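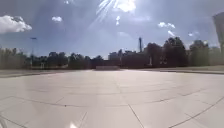
Bình Trịnh would like to see shade on the plaza before anything else gets spent on it. At the May meeting he said he crosses the paving at noon most days and has never once wanted to stop there. A few others agreed, and the question of shade now goes to the top of the list for the next round of work.

Wemano, the firm that looked after the paving repairs, has finished its part. Joints on the street side were cleaned out and refilled, and 12 slabs were lifted and set again after people reported them rocking. The color match on the new joint filler is a little off. Wemano says it will fade over the summer.

**What is planned next**

- Two shade sails, on posts set outside the paved area so that no slabs have to be cut. Clasto has sent a price and a drawing.
- 20 movable chairs, to be put out at 9 a.m. and stacked at dusk.
- A drinking fountain, if the water line can be reached from Sisedow Street.

Séverine Leblanc asked that the middle stay open for the fall market, which takes up some 200 square yards. The drawing from Clasto leaves that area clear.

Please keep delivery vans off the slabs. Drivers should use the Chraibi gate and bring goods in by hand cart. Carts are kept just inside the gate, and the key is at the front desk until 6 p.m.

Comments on the shade drawing can be left at the desk through the end of the month.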